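Police hand back the Umbridge depot after a long morning of searching

I got down to the east side of Umbridge a little before 6 in the morning, which was already too late to park anywhere useful. The police had Tanner Road closed at both ends and there were trucks nose to tail along the canal, so I left the car by the feed store and walked in with my notebook and a very bad cup of coffee.

The search covered the old rail depot and the streets behind it, where most of the buildings are storage units and small repair shops. Officers were looking for weapons, and they found them. By the time I talked to Chief Dede Arthur at the cordon, her people had carried out 241 firearms, mostly rifles, along with a stack of ammunition crates that were still being opened. She told me they came out of three units rented under the same name. She wouldn't give me the name (I asked twice, and then once more on my way out).

"We've been working on this since April and I'm not going to mess it up for your front page," she said. Fair enough!

Four people were arrested. Two were picked up inside the depot and the other two at a house in Wynne, over on the far side of the river, at about the same moment. No shots were fired at either place, and the only injury I heard of was an officer who turned an ankle on the tracks.

What surprised me was the size of the thing. Umbridge has a small force, so most of the roughly 700 officers on the ground had been bused in overnight from Drestalura, and plenty of them had never set foot in the town before. I watched one group walk past the depot gate, stop, and walk back again. A man leaning out of an upstairs window was giving them directions by the end.
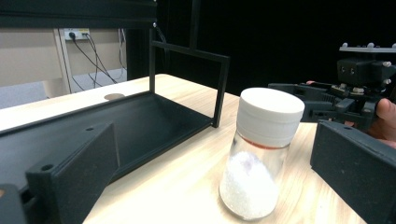 Were people who live near the depot told to leave their homes?

Only the ones on Tanner Road itself. Police knocked on doors there at 4 in the morning and sent everybody to the middle school gym. Families on the streets farther back were asked to stay inside and keep away from the windows, and they got the all-clear just before noon.

I went over to the gym myself once things had quieted down. Glenys Eynon was there in her slippers with two grandkids and a parrot cage, and she was pretty cheerful considering. She's lived across from the depot for 20 years and says the units used to be noisy in the daytime, with people sawing and welding, and then last winter the noise moved to the middle of the night. She called the town about it. She got a form in the mail.

Ayman Yammine was less cheerful. He fixes refrigerators out of a unit two doors down from the ones that were searched, and the police cut his lock along with all the others. He doesn't mind that so much, but he had three customers waiting and no way to reach his tools until the tape came down. He wants to know who pays for the lock and the lost day. I put that to the town office and they said claims can be filed starting next week, at the front desk, with receipts.

There's some politics in this too, as you'd expect. Councilwoman Nia Meredith has been saying for months that the depot should be inspected or torn down, and she was already giving interviews on the sidewalk when I came out of the gym. She'd like the rental company to open its records for every unit, and she plans to bring it up at the next council session. The company didn't pick up when I called. I left two messages and I'll try again.

The guns have gone to the regional lab at Dreltarholm, where they'll be checked against open cases. Chief Arthur says that could take several weeks and she isn't going to guess at what they'll find. She did say more searches are possible, though she wouldn't tell me where.

Tanner Road was open to traffic again by 2 in the afternoon. The middle school is back to its regular schedule tomorrow, but the gym stays closed until the cots are picked up, so basketball practice is off. If you live on the street and your door or lock was damaged, take pictures before you fix anything and bring them with you to the town office.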